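How to Write a Practice Journal Your Music Students Will Keep Using

I love practice journals. I've taught woodwind and general music for years, and a cheap notebook has done more for my students than any app I've tried (and I have tried plenty!). The trouble is that most journals are dead by week three. The kid writes "played scales, 20 min" until they get bored, then a parent starts signing blank pages.

So here is the way I set them up now. It works for beginners through to high school players getting ready for auditions, and you can start it in the middle of a term.

What you need

A lined notebook, small enough to sit on a music stand
A pencil that lives with the notebook
A timer
12 minutes of lesson time for the first setup

Step 1: Write one question at the top of the page

Start every entry with a question the student wants to answer that day. "Can I get from bar 9 to bar 17 without stopping?" is great. "Why does my low C crack?" is even better. Younger ones will need you to write the first few, and that's fine – copy them straight from whatever went wrong in the lesson.

Keep it small! A question about the whole piece is too big for one practice session.

Step 2: Record the tempo, forget the minutes

I stopped asking for minutes completely. Students write down the metronome marking where a passage felt easy, and then the marking where it fell apart. Those two numbers tell me so much more than "half an hour" ever did, and kids get a real kick out of watching the first one creep up.

If a student doesn't have a metronome at home, have them tap along to a recording and write "slower," "same" or "faster." 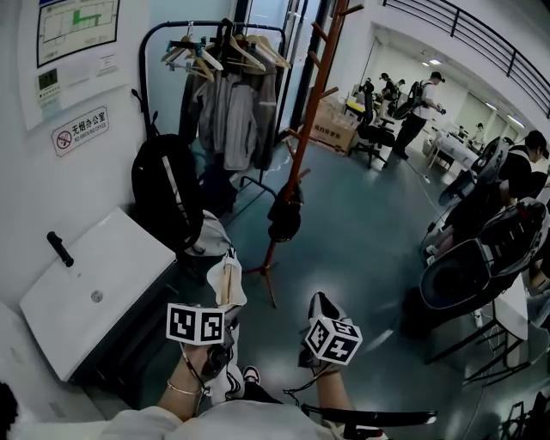
Both hands low, one grip in each.

Step 3: Add a hands line

Under the tempo, leave one line for how the hands felt. Tight thumb, sore wrist, cold fingers, all good. I picked this up from Ginevra Rizzi, who taught cello down the hall from me at Drirstead, and I wish I'd started sooner. Pianists and string players fill it in the most, but my clarinets have caught on too. If the same complaint shows up three entries running, look at posture and hand position before you touch any notes at the next lesson. Pain that sticks around is one for a doctor.

Step 4: Finish with one bar of music

Draw a quick staff and copy out one bar from the day's work by hand. Any bar. It takes a minute or two and it is the best theory practice I know, because they find out very fast which way stems go and how many beats they've left out. Messy is okay. Wrong is okay too – circle it and talk about it.

Step 5: Read it and write back

Please don't skip this one. Open the notebook at the start of each lesson and write a reply to at least one entry, in pen, in full words. A check mark tells a student you saw the page. "Try this with the left hand alone first" tells them you read it.

A few things people ask me

What if they forget to write? Start the lesson with a blank entry and fill it in together. No lecture.

Do I grade it? I don't. If your school needs a mark, grade the number of questions asked and leave the spelling alone.

How often should I start a new book? I hand out fresh ones in December so the winter break begins with a clean page. We spend a few minutes looking back through the old one first, and there's always a bar somewhere near the front that used to be impossible.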